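Jekley House Shared Office – Notes from the April Get-Together

Started at 5.30 pm in the room with the white desk. Good turnout and plenty of chat before we began!

1. Last time's notes
Agreed, with one change: the Urkano shelving order was for 9 shelves, as delivered.

2. Sorting things into baskets
Everyone was very keen on this one. The woven baskets look lovely on the white top, and the handwritten labels on plain paper are quick to change. We have "fruits" on the left so far. The play strawberry goes in there, and the clear tape belongs with the office supplies on the right. Agreed to carry on with two baskets and keep the handwriting large.
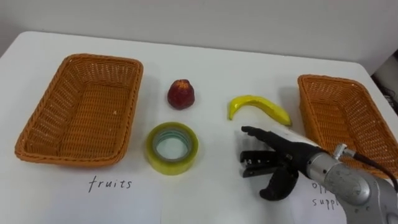
3. More baskets
The Ziltitz catalogue has a similar weave and we all loved it – the deeper ones especially. Price for the set we want is 226, delivery included. Agreed to order before the end of the month. Pens, clips and sticky notes will get a basket each (17 half-used pads came out of the old drawer, so there is no need to buy any!).

4. The desk and floor
Still delighted with both. The corner shape gives us a long run along the wall, and the herringbone floor makes the whole room feel warmer. Felt pads for the desk feet to be bought from Huang. The 3,000 left in the room fund stays put until summer.

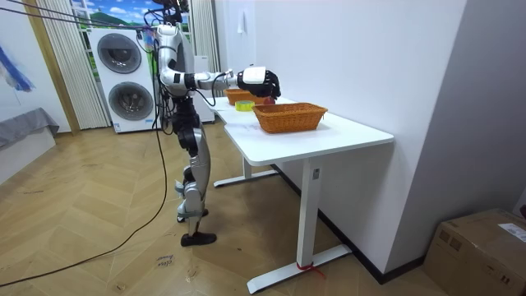
The corner desk with both baskets and the yellow tape

5. Any other business
Tea towels: please take them home and wash them. Next get-together in May, same time. Closed at 6.40 pm.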